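From: Dörte Thiele
To: fruit-and-preserves list
Date: 24/08/2019
Subject: Re: [preserves] jam that won't set

Natsumi Kinoshita wrote:
> Second batch of plum jam and it still pours like syrup. I used
> the same recipe as last year, 5 pounds of fruit, boiled it until
> my arm gave out. Is it the plums or is it me? Would you boil it
> again or just call it sauce?
>
> Natsumi

Hi Natsumi and all,

Don't throw it out! I had the very same thing with my first lot this summer and I was ready to blame the stove. My guess is the plums. If they were all soft and dead ripe (mine were, I'd left them on the tree while we were up in Fendby) there isn't much pectin left in them, and you can boil until October without getting a proper set.

What I do now is keep a few underripe ones back and throw those in with the rest, skins and all. The juice of a lemon helps too. And use your widest pan – I switched from my tall soup pot to the old Rothe pan my aunt left me, and the cooking time dropped to 11 minutes once it was at a full boil. I'd never have believed a pan could matter that much.

For the runny jars you already have, tip them back into the pan, add lemon juice, bring it up fast and start testing after 5 minutes. Cold saucer from the freezer, small spoonful, push it with your finger. If it wrinkles, stop right there. I went past that point once and ended up with 7 jars of something you could have resoled a boot with.

The small dark plums are the ones I like best for this, by the way. The skins give you that lovely deep color and a bit of sourness, and I never bother to peel them.

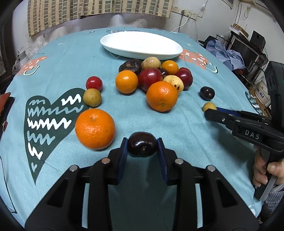 Till Mühlbauer wrote to me off list that he'd leave the lemon out altogether and put in a grated cooking apple, because lemon makes plum jam taste like candy to him. He also says to wait a full day before deciding that a jar hasn't set, as some of his only firmed up overnight. I'd go along with the waiting. On the lemon we'll have to agree to differ!

Has anyone tried it with less sugar? I'd like to cut mine down a bit but I'm worried about mold by Christmas.

Dörte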